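Progress report to the Meinecke small grants program
Project: two-arm packing bench, Mondbridge shared workshop
Period: March to May

Since the last report, both arms are printed, assembled and clamped to the table. We printed most parts twice, as the first set was weak at the elbow. The spending until now is 2871 of the 3026 that was granted. The biggest cost was the servo motors, which we ordered from Truvik.

Our main task is still to put a shoe into its box. 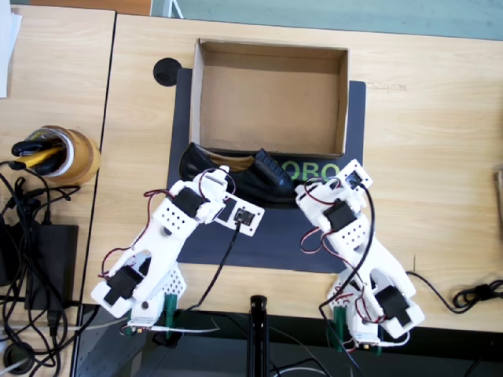

Can the work be finished with the money that is left?
The remaining sum covers spare servos and filament, and we do not plan to ask for more.

In May we made 63 trials with the shoe. The arms completed the task in 15 of them. Most failures came from the grip, which slips when the fingers close too far from the heel. I have changed the closing speed and will also try a softer surface on the fingers. The view from close to the fingers helps me to judge the distance to the box.

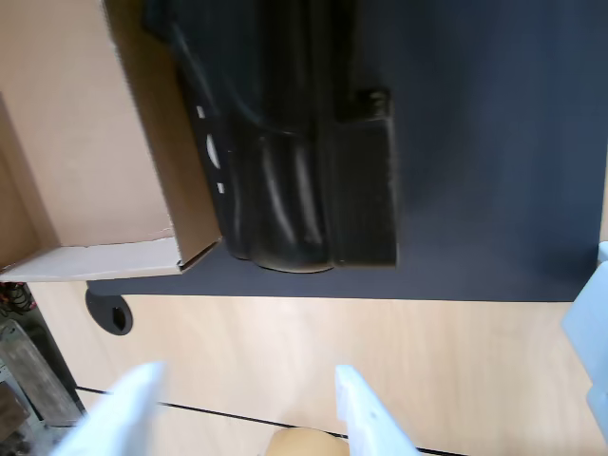

One member of the Laltmont workshop, which follows our build, wrote to me that the grip should be solved before any more trials are made, and that their own fingers held much better after they glued thin rubber on them. I agree with this, and the rubber is ordered.

Next period: new finger surface, then a second series of trials.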